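Search this site Go

Stirrers: A Materials and Use Project
Bello Edet
Igwe Hall Design Studio, Everyday Objects unit
Submitted Wednesday, January 13, 2021

Why stirrers

We were asked to pick one object that most people use for less than a minute and then throw away. I picked the flat coffee stirrer. My first idea was the sleeve on a paper cup, but half the class had already written that down, and I had a pocket full of stirrers from Flurnia, the coffee counter downstairs. I put one on my desk and kept bending it during the lecture. By the end of class I had a page of notes and was pretty much hooked!

What I wanted to find out was simple. How long does a stirrer need to be, how wide, and how stiff, before it does its job well? And once it has done that job, is there anything left in it worth using?

Materials

I worked with two kinds of flat stirrer. The plastic ones came from a box of Clukex blanks that the studio keeps for model making. The wooden ones were the regular ones from Flurnia. I also had two sizes of cup, small and tall, plus a jug, sugar, powdered cocoa, a kitchen scale, a ruler, masking tape and a lot of paper towels.

Bending

I started with bending by hand, over the edge of the bench with a ruler taped behind. Plastic is so much fun here. You push down on the end, it curves over farther than you think it will, and when you let go it comes most of the way back. If you push too far you get a pale crease across the flat, and after that the stick always wants to fold in the same spot. Wood gives you very little warning. It bends a small amount, you hear a tick, and then you have two short stirrers with splinters.

How you hold the thing matters more than I expected. Pinched at the very top, a thin stirrer wobbles and the bottom end trails behind your hand. Pinched lower down it feels like a completely different object, short and strong, but then your fingers are nearly in the coffee.
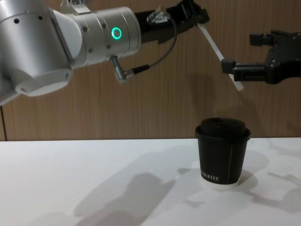
I tried turning the flat side different ways too. Moving the stirrer edge first, like a knife, it slices through the drink and hardly moves anything. Moving it face first, it pushes a lot of liquid and bends while it does it. Most of us twist the stick without thinking, so we get a bit of both. I watched people at the Flurnia counter for an afternoon (with permission, and from the corner table) and the twisting was everywhere.

Stirring

For the stirring runs I put the same weight of sugar in the bottom of a cup, poured in warm water and stirred until I couldn't feel any grains. Cocoa was the harder test and the better one. It floats, it clumps, and it sticks to wood like crazy. The slowest cocoa run took almost 17 turns longer than the same cup with sugar, and I had to scrape the last lump against the wall of the cup.

In the tall cup the length of the stick decides everything. A stirrer that barely clears the rim makes you reach in, and you stop early. The small cup was kinder, and every stirrer I tried did fine in it.

Second uses

This was my favorite section. I rinsed a batch of used plastic stirrers, dried them on a towel and asked classmates what they would do with them. Ideas we tried:

- plant labels, written on with a grease pencil
- spreaders for glue in the model shop
- spacers between drying prints
- slats for a small desk rack, which I named the Jorach

The glue spreaders were the big hit. Dried white glue peels off the plastic in one long skin and you can go right back to work. The plant labels look great, and I'll check in April whether the writing has lasted on the ones I put outside.

The Jorach took me 5 tries. Flat strips slide against each other when the glue is still soft, and my early versions all leaned to one side. Notching the ends fixed the leaning, and I'm really happy with how the last one stands up. It holds pencils and one pair of scissors.

What I would change

I'd weigh the wooden stirrers before and after stirring to see how much they soak up. I'd also like a proper way to measure bend, with a hanging weight in place of my thumb. My thumb got tired, and I suspect the later readings are a little low. The bend tables are in the back of my studio notebook, along with the sketches for a wider stirrer with a slot near the end, which I haven't cut yet.

Contact the studio office | © 2021 Igwe Hall Design Studio | Back to top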